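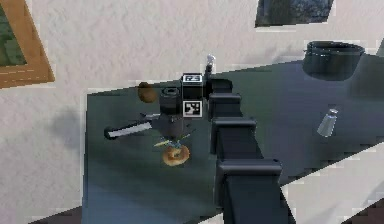 4. Running the Kitchen Table Demo on Open Day

The kitchen table demo runs in Skavik, the Fenon simulator. Visitors watch it on the hall screen while the operator works at the desk. Finish section 3 before you start.

4.1 Before the doors open

1. Start Skavik and log in with the demo account.
2. Load the scene named Wutumetti. Loading takes up to 60 seconds.
3. Check that the knife, the pot and the bagel have loaded with the table.
4. Open the camera list and select the wrist view. Move the arm until the table is in view.
5. Switch back to the overhead view and press Home.

Note: The marker cube on the wrist belongs to the arm model. Do not delete it from the object list - the tracking display will stop.

4.2 Checking the room model

Turn the free camera toward the wall. The television and the framed picture should both appear. If the wall loads as flat gray, reload the textures from the Scene menu. 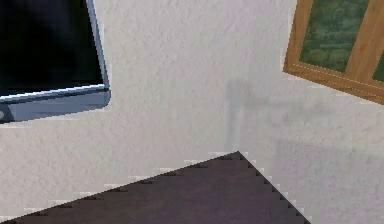 Figure 2. Wall check with the television and the framed picture, camera tilted.

Jagged edges on dark surfaces are normal at the low render setting. Leave it there on open day, as the higher setting slows the hall screen.

4.3 With visitors

1. Seat no more than 2 visitors at the desk.
2. Press Run. One full cycle has 21 steps, listed in the side panel.
3. To let a visitor drive the arm, press Pause, then Manual.
4. After each turn, press Reset and wait for the green light.

Caution: Never press Reset while a visitor is wearing the Ghaffari headset. The view jumps and can make people dizzy.

Report faults to Ekrem Dönmez at the front desk. Write down the step number shown when the fault occurred.

Section revised 26 July 2026.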